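1/23/25
By Mariama Alhassan
Print | E-mail

OK so I have decided that this is the year I deal with the socks. All of them. I'm going to post as I go because if I tell people I'm doing it then I have to finish it.

Background for the new folks: three people live in this house, and there is one laundry basket that has not been empty since we moved to Lilville. At the bottom of it is what my family calls the sock layer. You could date it like rock.

I dumped the whole thing on the bed this morning and counted, which was a mistake. 200 socks! Two hundred. And that's before I looked behind the dryer.

(There were 13 behind the dryer.)

First pass is just color. Darks, whites, brights, and a pile for anything with a cartoon food on it. I used to try to match as I sorted and it made me crazy, you end up holding one gray sock and walking in circles around the bed like you're looking for your car.

Speaking of gray. Why do I own so many gray socks that are almost the same gray? I took two of them over to the window and they were different grays. Took them back to the bed, same gray. I put them together and moved on with my life.

Somebody asked about the bag method, where everybody gets their own mesh bag and the socks go through the wash in it. We did it for all of February last year and it was lovely until the zipper went on mine. If you have a brand with a zipper that holds up, please tell me, I'd go back to it tomorrow.

Second pass, matching. I do the brights first since they go fast and you feel like a genius. Stripes with stripes, dots with dots, done. Then whites, by the line of stitching across the toe. Then the darks, last, with every lamp on and a cup of tea.

Folding opinions, here we go. I grew up in a ball-them-up house. You know, you roll the pair and flip one cuff over the whole thing. My aunt in Humthorpe could do it one-handed while talking on the phone. But it really does stretch out the cuffs, and I've got a drawer full of droopy ankles to prove it.

So now I lay one flat on top of the other, heels the same way, fold the toe up toward the heel, then fold once more and stand it up in the drawer. It takes a little longer. I can see everything I own though, and I don't have to dig.

Thick socks get one fold and that's it. If you try for two they just spring open and look at you.

Ankle socks I don't fold at all, I stack them in pairs in a shoebox lid. Fight me.

Tea break. The cat has taken the whites pile, so the whites pile is hers until further notice.

A couple of you want to know about contrast heels and toes, the kind where the heel and toe are a different color from the rest. I love them. I'd buy only those if I could. You always know which way is up, so they're the easiest thing in the world to lay flat, even when you're half asleep.

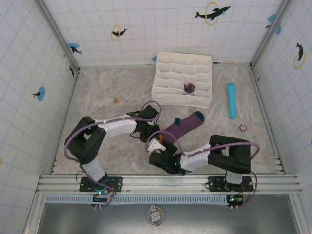 They're also great for teaching kids to fold. My youngest learned on a pair like that. I told her toe goes to heel, color touches color, and she did the rest of the drawer by herself and then charged me a dollar.

Back at it. I've matched everything I'm going to match, and I have one sad little heap of singles left. My rule is they go in a paper bag on the closet shelf and they get one month. Anything still alone after that becomes a dust rag. I've broken this rule every year so far.

Single sock uses people have sent me today: over a hand for wiping blinds, on a tennis ball for closet dust, filled with rice and warmed up for a sore neck, and cut up for hair ties. The blinds one is very good, I stopped and did the kitchen window right then.

Update, the missing half of the green stripey pair was inside a pillowcase. Inside it! Fitted sheets and pillowcases, check them all, they eat everything.

Drawer is done. Darks on the left, whites on the right (I bribed the cat with a chair in the sun), brights down the middle where I can see them first thing.

If you start yours tonight send me your before pile, I want to see it. Towels are next and I already have a question for you all. Thirds or halves?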